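Home Club News Fixtures Opinion Contact

Why our league should keep the long season

By Branislav Štěpánek
December

Last updated: 4:15 pm

Every winter the same proposal comes back to the Skiltier league. Shorten the season, they say, and finish with a playoff weekend for the best four clubs. This year the proposal comes from Octavio Chávez of Premitz, a man I respect and against whom I have lost many games of handball. I think he is wrong, and I will try to explain it.

His argument is money. A club like Petport must travel 3096 kilometres in one season, mostly by minibus, for games which do not change the table. I have sat in this minibus. I know how the knees feel after it. But a young goalkeeper does not learn her work in a playoff weekend. She learns it in a grey month, away from home, when her team is already six goals behind and she must still stand in the centre of the net.

When I came to this country I knew 2 words for the weather and none for "pivot". My first coach, old Kováčik, put me on the court in every game that did not matter. There were many of them, and they made me a player. In a short season he would have needed each point, and I would have stayed on the bench with my dictionary.

Octavio says also that the public wants finals. It is true that the last final had 1000 people in the hall, and it was a beautiful noise. On an ordinary evening we are happy with 90. But those 90 come back, they bring their kids, and they buy the soup. I would like to know how many of the 1000 have come to see us since.

I can accept a compromise. We could play two games on one trip, so that the far clubs save fuel and the players miss less school and work. We could give a little cup to the lower half of the table, so there is something to play for in March. These are modest changes and we can try them next year without touching the rest.

The clubs vote before the holidays. I will be there, and I will vote against the playoff. 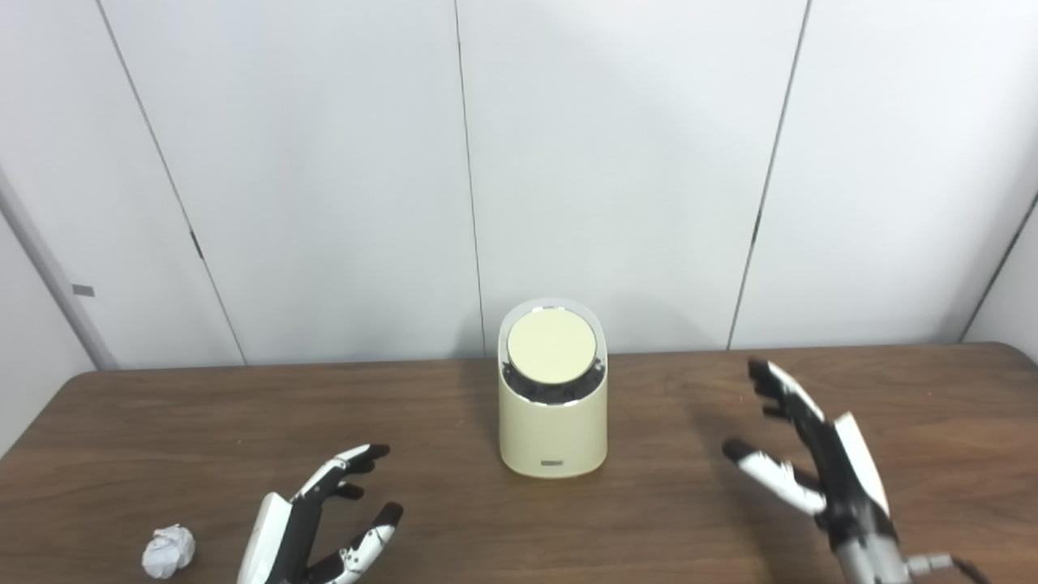

A wooden table against the off-white wall panels.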